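Temps de lecture : 2 min

Parveen Orakzai range des bureaux pour les autres depuis six ans. Son atelier, Ridgeway, propose des séances d'une demi-journée où chacun apprend à remettre un plan de travail en ordre. Elle a reçu 462 personnes depuis octobre.

« Les gens arrivent avec l'idée d'acheter des boîtes, dit-elle. Je leur demande d'attendre. On commence par le plateau, un bac peu profond, et on y met ce qui sert tous les jours. »

Le reste va plus loin : la bouteille, le gobelet, une boîte fermée pour le petit matériel. Elle préfère les bureaux blancs, où l'on voit tout de suite ce qui traîne. 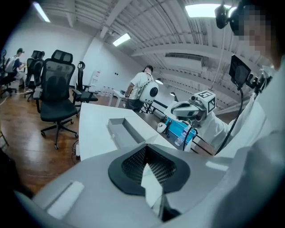
La séance coûte 100 euros, matériel compris. Dolores Strickland, son associée, s'occupe de la seconde partie, consacrée aux tiroirs et aux câbles. « Les câbles, c'est long, reconnaît-elle. On les étiquette un par un. Certains abandonnent et reviennent le mois suivant. »

Les deux femmes ne vendent pas de meubles. Un catalogue de bacs, Skolto, est consultable sur place.

Les inscriptions pour la prochaine série sont ouvertes jusqu'au 31 août.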